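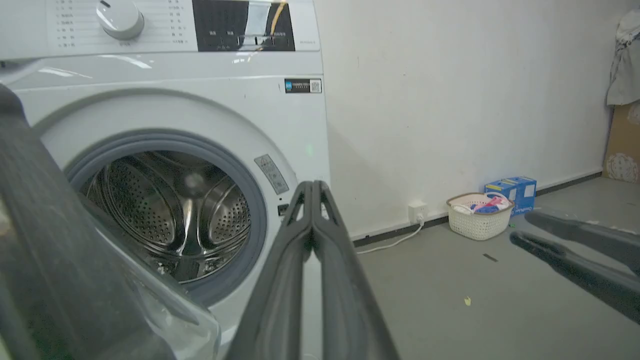

By Filipa Quintela
December
5 min read

My project started with an argument about a dial. I share a laundry room with the rest of my corridor at Wenbridge, and one evening Erlinda Mangubat and I stood in front of the machine for ages trying to agree on which programme was right for a load of tea towels. She wanted the hottest one going and I wanted the quick one (I had an essay due). The trouble is that the names are printed in tiny grey letters in columns either side of the knob, and the knob itself is white with only a small dark mark to tell you where it's pointing. Add the shine on that black display panel and you can see why people pick one setting in their first week and never touch it again!

So that became my question for the Everyday Design module: how do students choose a wash programme, and would a clearer label change what they pick?

What I did

I put a paper questionnaire in the laundry rooms at Wenbridge and Meltgate and got 41 back, which I was really pleased with. Then I asked 12 of those people to talk me through a wash from start to finish while I took notes. I tried to keep quiet and mostly failed – I'm far too nosy.

After that I made a card to stick on the wall at Meltgate. It had big black print, four everyday loads (towels, darks, bedding, sports kit) and the setting to use for each. The first version was far too wordy. Erlinda read it and said it was like being told off by a kettle, so I cut it right down.

What I found

Most people use one programme for everything. When I asked why, the usual answer was that a flatmate or a parent had told them to, and a couple of people said they just liked how long it took. Hardly anyone had looked at the small stickers by the door, me included until I started this.

Bedding caused the most grumbling. People stuff the drum until the door only just shuts, and then wonder why the middle of the duvet cover comes out with powder on it. I hadn't planned to ask about loading at all, but it came up so much that I added it to the card.

The card did get used. Seven of the people I spoke to afterwards had tried a new setting, mostly the towel one. Somebody also drew a moustache on it, so it was definitely being looked at.

What I'd change

I left Rastport out, as their machines are a different make and I ran out of weeks. I'd also like to leave the card up for a whole term. My tutor wants the conclusions kept under 2000 words and I've got plenty of room left, so the loading section is going to grow a bit before I hand in.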